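In Praise of the Good Plain Toy
by Yogesh Dhillon

I have been a father for long enough now to have strong feelings about toys, and I'm afraid you are going to hear them.

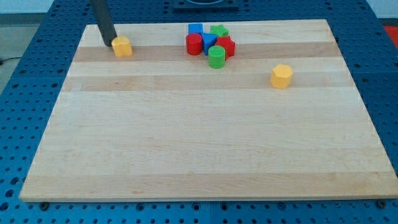
What we buy and what they play with

Every January our front room goes through the same slow settling. The presents that shouted loudest in December drift to the bottom of the box, and by the time the decorations are back in the loft my two are on the rug with the coloured wooden blocks again. My wife's aunt gave us those when our eldest was born. They don't light up, they have no buttons, and in all these years I have never once had to hunt for a tiny screwdriver on their account.

I don't want to sound like a grump about it. I love a clever toy as much as anybody (more, my wife would tell you), and last July I talked myself into a Jovico talking castle which cost far more than I admitted to at the time. It knew 108 phrases. By the end of the first week so did I. The children pressed everything there was to press, laughed a great deal, and then wandered off, and I can't blame them, because the castle had said all it had to say.

A block leaves so much up to you. One afternoon it is a loaf of bread in a shop, and by teatime it is a sick hedgehog that has to be kept warm under a sock. I have sat through the hedgehog's operation, and it was long, and I was told off for holding the torch wrong.

The trouble with "educational"

I do wish the makers would calm down a little. I was looking through the Wilberg catalogue the other evening, all 390 pages of it, and hardly a thing in there was simply fun. Everything was building a skill or unlocking some stage or other. I found myself feeling quite anxious on behalf of a set of stacking cups!

Children do learn from playing, of course they do, and I am glad of it. But I think we frighten new parents when we put it that way on every box. A friend of mine, expecting her first, asked me in real worry whether she was already behind. She hadn't even got a cot yet. I told her to get a few things that feel nice in the hand and to leave some floor clear - the rest can wait for birthdays.

Buy less, and pass it on

If I could ask one thing of grandparents, uncles and kind neighbours, it would be to give something that can be handed down. A decent set of blocks will see out several children and still be fit for the cousins. Ours are going to my sister's little boy when we can bear to part with them, though I notice that whenever I bring it up, somebody needs them urgently for a zoo.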